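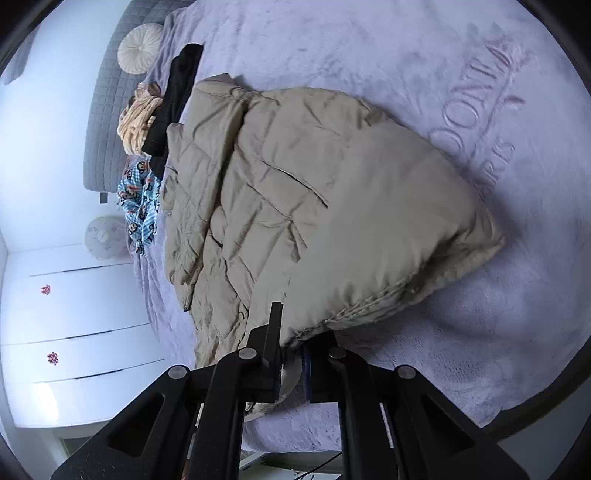

Speaker notes – Putting Winter Coats Away
Erkgate Community Hall, February, 15 minutes plus questions

Opening (2 min)
Thank the hall. Handout is on the back table, one per household. Ask who has a down coat they wear most days in winter. Ask who washed it last year. Wait for hands.

Main point: a quilted coat needs to be clean, dry and loosely stored. Most of the talk is about getting it flat first, so you can check it properly.

Lay it out
Use the bed. A table is too narrow once the sleeves are out. Put a blanket down and turn the coat face up. Snaps closed, collar toward the headboard, sleeves out to the sides.

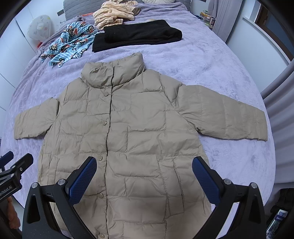
Slide 4: Beige puffer, face up on the blanket, front closed.

Check these before washing
Collar – makeup and skin oil.
Cuffs – usually the dirtiest part.
Pockets – empty them. I found 37 cents and a Surenmont bus ticket in mine.
Seams – look for small feathers poking out. Don't pull them, work them back in from the other side.

Smooth the panels with a flat hand. If the down has clumped, break it up with your fingers. Pause and show this on the sample coat from Clovar.

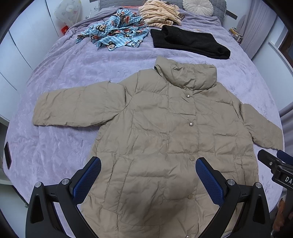
Slide 5: Stitched panels, snaps down the front, slanted pockets.

Storage
Wide hanger or a loose fold. Fold the sleeves in over the front, then bring the hem up once. Cotton bag, top of the closet. Skip the vacuum bags – I used a Ravn bag for one summer and the coat took 2 days to fill out again.

Don't store it damp. If in doubt, leave it out overnight.

Questions
Likely ones: tennis balls in the dryer (yes, low heat), dry cleaning (check the label), moths (wash first, then bag).

Room has to be cleared by 18 minutes past the hour. Collect leftover handouts and the sample coat.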